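Keeping the minutes at Goltby

The woman who looks after the records of the Goltby allotment society has done it for 19 years. She took over when the previous secretary moved to Holst, and what she was handed was two carrier bags.

"One had the minutes in it and the other had seed catalogues," she says. "I went through both, in case. There was a letter about the water supply tucked inside a catalogue, so it was worth doing."

We met at her kitchen table on a wet morning. She had agreed to talk on condition that we left her name out, as she does not want people ringing up about plots. The waiting list is handled by somebody else.

Most of what she keeps is dull, she says, and she has no wish to pretend otherwise. There are rent books, hosepipe rules and a long quarrel over a hedge. But the dull papers get asked for. When the land behind the lower plots was sold to Woltis, the builders, the society had to show where its boundary ran. The answer was in the minutes of a July meeting, under any other business.

"It was 3 lines long," she says. "Somebody had proposed moving the fence and somebody else had said no, and they wrote down where the fence was."

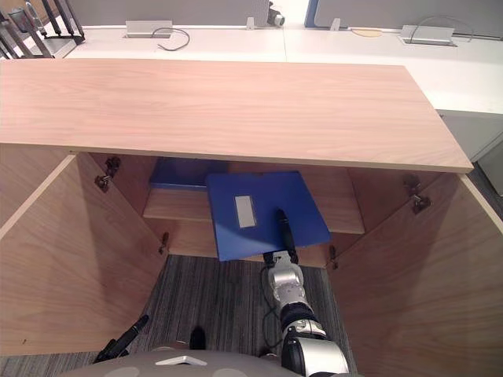
Her successor, who takes over in the spring, would like everything scanned and says that paper is fine until there is a leak. The two of them have talked it over and have not quite agreed.

"I'm not against it," the outgoing secretary says. "I did try. We had a program called Plallomora and I typed up 14 meetings. Then the computer went and I'd only got them on the computer."

So the scans will be made and the paper will stay — that is the arrangement for now. She has asked that the rent books are done last, as the bindings are weak and they will not lie flat.

She is keeping her own plot, and plans to put in broad beans as soon as the ground allows.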